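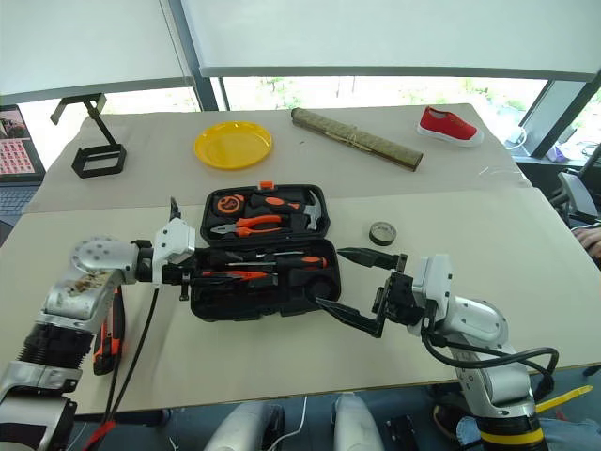
Tament Evidence Locker, Pass-Through Model

Home | Lockers | Bags and Seals | Service | Contact

Updated Thu 29 October by Mondosier Product Desk
3 shares | 2 comments

The Tament is a pass-through locker for police departments and sheriff's offices that take in property after hours. Officers load from the hallway side. The evidence technician unloads from the secure side. Once a door is pushed shut it can't be reopened from the hallway, and the bay stays out of service until the technician clears it.

Doors and body are welded steel with a gray powder coat. Each bay has its own latch and its own strike plate, so a damaged door can be replaced without taking the full unit off the wall. The latch is mechanical and needs no power. An optional logging module, sold as the Gil, records the time of each closing and holds over 200 entries before the oldest is overwritten. 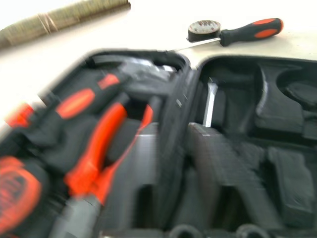

Bay size should be chosen from the property a department books most often. Handguns, phones and small packages go in the short bays. Burglary and theft cases bring in bulkier items - power tools, backpacks, hard-shell cases. A tool case with two hinged halves, like the black one here, should be measured closed, and its size doesn't change if one half is packed and the other nearly empty. A screwdriver lying outside the case is bagged and tagged separately if the booking policy calls for it, and can share the bay.

Configurations

Tillosness frame, 4 short bays and 2 tall bays
Tillosness frame, all tall bays
Refrigerated insert for biological samples, fits tall bays only

Wall openings must be framed before delivery. Anchors are included, trim is ordered separately. Units ordered after February ship with the revised hinge pin - older doors accept the same pin.

Previous product | Next product | Request a quote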